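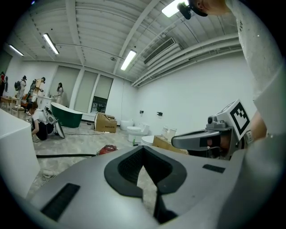

About Zuston

Zuston is a training school for bathroom installation and care. We teach people who fit toilets, people who clean them and people who look after the buildings in which they stand. The school has been in operation for six years and takes its students from plumbing contractors, building service firms and the general public.

Our Practice Room

Most teaching at Zuston is done in the practice room, a large white-walled space with a concrete floor, tall windows and roller blinds. White toilets stand out on the floor of the room, where students can work at them with an instructor close by. The concrete was left uncovered when the school moved in, and floor layouts are marked on it in chalk at the start of each course and washed off at the end. The room is air conditioned and is lit by tube lights overhead, and the blinds are lowered for afternoon classes in the summer months.

No class is held in the practice room without an instructor present. Students are asked to wear closed shoes and to leave bags and coats in the hallway.

What We Teach

The Daven Course is our introduction to toilet installation. Students learn to read a floor plan, measure from the finished wall, check a floor for level, set a bowl and connect the supply line. They also learn to remove an old toilet without damage to the flange or the floor. The course runs on weekday evenings, beginning at 6 p.m., and assumes no earlier experience.

The Ogola Course is intended for cleaning staff and their supervisors. It covers the order of work in a public restroom, the safe dilution and storage of cleaning products, the care of seats and hinges, and the treatment of hard water deposits. Considerable time is given to the outside of the bowl and the floor behind it, areas in which our instructors find that habits vary most. Employers may request this course for a closed group.

Home Repair Saturday is a single session for homeowners and tenants. It deals with running tanks, loose seats, slow flushing and worn supply lines. Participants receive a printed booklet, and the fee of $100 includes all materials used in class.

Fixtures and Materials

The school maintains a stock of fixtures for instruction. Models are replaced as styles in local homes and businesses change, and older bowls are retained for the repair classes. Spare seats, fill valves, flappers, bolts and wax rings are kept in the Drullero Store Room, which takes its name from the street on which the school first opened. Students may purchase small parts there at cost on class days.

Used porcelain that can no longer serve in class is sent for crushing. Working fixtures are offered first to former students and then to local housing programs.

Our Students

Since opening, Zuston has enrolled 901 students. Last year's enrollment was 129, with the Ogola Course the largest of our programs. A number of employers now send each new member of their cleaning staff to us within the first month of work. Classes are kept small enough for each student to complete every task by hand, and a student who misses a session may attend the same session in the following term at no further charge.

A certificate of completion is issued to those who attend all sessions and pass the practical review. The certificate is not a plumbing license and does not replace any permit or license required by state or local law.

Enrollment and Visits

Applications for the spring term open in December. Places are assigned in the order in which completed forms are received, and employers wishing to reserve a closed group should write to the school office before the term begins.

Prospective students are welcome to see the practice room by appointment. The school entrance is at street level, and parking is available behind the building after 5 p.m. Questions concerning fees, course content or access needs may be directed to the office by telephone or by means of the contact form on this site.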